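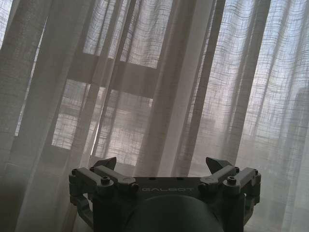 I bought the Plivmont Kombo in the spring, after two years of making dance tracks only on a laptop. It is a small groovebox with sixteen pads, a sampler, a simple synthesiser and a mixer of 6 channels, and it is meant for people who play house, vogue beats, club music and similar styles live. I work on it at home in the daytime, by a window with thin open-weave curtains that let most of the light through, and this is already a first remark about the machine: the display is too pale for a bright room. I had to turn the contrast to maximum, and on sunny mornings I still lean over it to read the name of a sample. In a dark club you will not have this problem.

I should say who I am, so you can judge if my opinion is useful to you. I play at a monthly night called Tarora, mostly for dancers, and I produce edits for two friends who perform. English is not my first language and electronic engineering is not my language at all. I will write about what the Kombo is like to use, and I will leave the converters to other reviewers.

What is in the box

The Kombo, a power supply, one short USB cable and a booklet that explains how to switch it on. The full manual has to be downloaded. It is long and in good order, but the chapter about resampling contains a mistake (the button is Shift and Record, the manual says Shift and Play). I lost one evening to this. There is no bag and no memory card. I think a card should be included, as the internal memory is full after one serious weekend.

The pads

They are the reason to buy it. The pads are firm, a little smaller than I am used to, and they answer to very light playing. For the type of music I make, the crash on the fourth beat has to come exactly when the dancer drops, and I want to play this by hand and not leave it to the sequencer. With my old controller I was always a bit late. With the Kombo I feel I am on time, and Natsumi Shimada, who dances and has no patience with late crashes, agreed after one rehearsal.

You can set the sensitivity for each pad separately. I keep the crash pad at fixed full volume and the vocal chops on a soft curve. The setting is stored together with the project, so you don't need to do it again at each gig.

One complaint: the pads light up in colours that you can choose, but the orange and the red are nearly the same. I stopped using orange.

The sampler

Loading your own sounds is easy. You connect the machine to a computer, it appears like a normal disk, and you drag the files. Samples recorded directly into the Kombo have a slightly rough sound which I like very much on voices. I recorded Kenna Aitken saying numbers and names in my kitchen, with a cheap microphone, and I cut it into pads in the same hour. This became the base of a track that we still use.

Cutting is done with one knob and the small display. It is precise, but slow. If you come from a computer, where you can see the whole wave in front of you, you will be annoyed in the first week. Time stretching is acceptable for small changes. I took an old house loop from 118 to 128 beats per minute and it was fine. When I tried to take a ballad to the same speed, the voice began to flutter like a bad telephone, and I went back to the computer for that.

The synthesiser

There is not much to tell. It makes a good round bass and a decent organ stab. The pads and strings sound thin, and the presets have names which promise more than they give. I use the bass in nearly every project and I have never saved any of the others.

The sequencer

Every pattern can be up to 8 bars long, and you can chain them in any order while playing. This is very good for a battle, because you don't know before how long it will last. Sometimes the commentator wants to keep the two dancers on the floor, sometimes it is finished in half a minute. With the Kombo I hold one pattern, bring the vocal in and out with the mute buttons, and move on when it is time. The change always comes at the start of the next bar. You can set it to change immediately, but I did this once by mistake at Tarora and I don't recommend it.

Swing can be set for the entire project only. I would like to have straight hi-hats and swinging percussion together, and this is not possible unless you move the notes by hand.

Live use

I have played 7 nights with it. It never froze. The power connector is a simple round one without any lock, and at the third night Gillespie Gillies, who was doing the sound, put tape on it without asking me. I now do the same every time. The outputs are at the back, two large jacks for the main signal and one small for headphones, and the headphone output could be louder. In a loud room with the monitors on I had difficulty to hear my cue.

The case is light. It slides on a smooth table if you play strongly, so put a piece of rubber mat under it.

The price

I paid 900 euros, new, from a shop. This is a lot of money for me and I compared it for a long time with the Lurnley, which is cheaper and has a better screen. My friend Nuria Cabello owns one and lent it to me for some days. The Lurnley is easier to learn, and its effects are nicer, the delay above all. But its pads are hard like a table and I couldn't play rolls on it. If you mostly program your beats and press start, take the Lurnley and keep the difference for records. If you play with your fingers, I would take the Kombo again.

What I like: the pads, the rough sound of the sampler, the stable work on stage, the quick chaining of patterns.

What I don't like: the pale display, the slow editing, one swing for everything, the weak headphone output, the power connector.

My mark is 8 out of 10.

Added 8/18/24: Kirsty Menzies wrote to ask me if the new firmware repairs the display. It adds a dark mode with white letters on black, which helps in the evening and changes very little by day. The same update gives a longer count-in for recording, two bars if you want it. The mistake in the manual is still there.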